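Chapter 4: Daylight and the Small Public Building
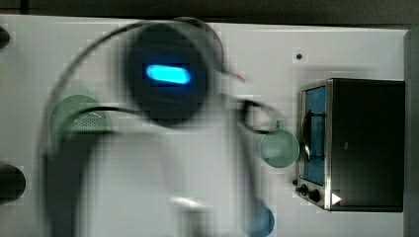 Figure 4.1 A robot arm over a white tabletop, with a small green cup to the right.

I learned more about daylight from one branch library than from my whole second year of school, so let's start there. The library is in Banitz, on a narrow lot with a brick warehouse hard against its south wall. Joyce Bakilana, who drew the first scheme, had 349 square meters to work with and no decent view in any direction. So she went up! The reading room has a sawtooth roof with north-facing glass, and on a gray April morning you can read small print at the back table with every lamp off.

I've been back 22 times (my family stopped coming after the third) and I still get the section wrong when I sketch it from memory. The roof looks simple from the street — it isn't. Each tooth is a little steeper than the one before it, and the gutters between them took Ramesh Srivastava most of a winter to detail.

In this chapter we'll draw that section together, then try the same roof on a school hall in Sirkgate, where the long side faces west. Keep a soft pencil handy, and leave the software closed until Section 4.3.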